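Clearing and resetting a play kitchen table

A play kitchen set mixes small food pieces, pans, bowls and an oven on one surface, and it takes up more room than its box suggests. The method given below covers a single table used from all sides. It assumes one person clearing, one lidded crate for the pans and crockery, and one shallow tray for the food.

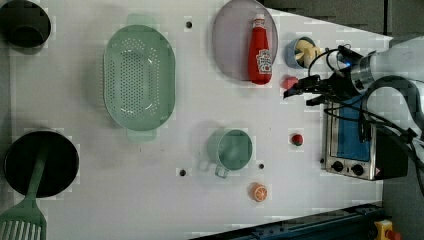
Dinesh Bhatt
Home storage editor, Flaltov Household Notes
2024-03-16

1. Order of clearing

Take the food pieces off first. A toy orange slice lies flat and is easily carried off under a plate or inside a pot. Small red fruit rolls, and the usual resting places are beside the oven and under the nearest rim. Check inside every cup, mug and bowl before stacking it.

Next, lift bottles that are lying on plates. Stand them in a corner of the crate with the caps up. Do not store a bottle on its side under a pan, as the cap takes the load.

Utensils come third. A slotted spatula left across a pan should be lifted by the handle and laid along the long side of the crate. Pans and pots go last.

2. Edge clearance

Keep a strip free along every side of the table. We use the width of a hand at home. Mark it with low-tack tape for the first few sessions, then remove the tape. The strip applies to handles as well as to the objects they belong to. A spatula with its head over the floor will be caught by a sleeve sooner or later, and a cup on its side near the edge needs only a slight knock.
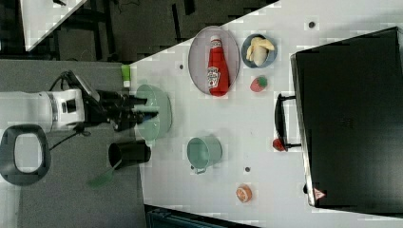 Spatula head over the table edge, with the black cup on its side next to it.

Round items that must stay near an edge should stand on their base. If the base is narrow, move the item inboard and put a plate or bowl in its place.

3. Position of the oven

Set the toy or toaster oven at one short end, door facing along the table. Leave enough space for the door to open fully with nothing in its path. If the oven is a working appliance, unplug it, let it cool and store the lead out of reach before the table is used for play. Warning labels on the door stay on. Wipe round them with a damp cloth and no solvent.

Cleaning interval: every 4 sessions, or at once if real food has been used. Mix 300 ml of warm water with a few drops of washing-up liquid. Wipe the table from the centre outwards, dry it, then leave it for 15 minutes before replacing anything.

4. Perforated pieces

A colander collects crumbs and modelling dough in the holes. Soak it for 18 minutes, base down, then push a soft bottle brush through from the inside. A cocktail stick will clear single holes but tends to scratch the rim of each one. Dry it upright against the wall. For storage, the colander goes above the pans and the small bowls go inside it. 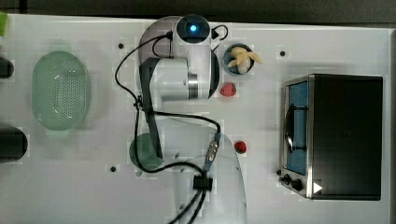
Oval colander on the left, banana in the blue bowl, strawberries to the right.

5. Resetting

Keep the layout the same each time. Large dark pans and the colander go at one end, the oven goes at the other, and the plate and small bowls sit between them. Long fruit such as a banana belongs in a bowl. Loose strawberries can share it if the bowl is deep enough.

Reader's note, received in October from Devendra Gautam, Brurnton: a shallow cutlery tray by Mekton fits inside his crate and holds all the loose fruit. I have not tested it. Measure the inside of the crate at the bottom, where most of them taper.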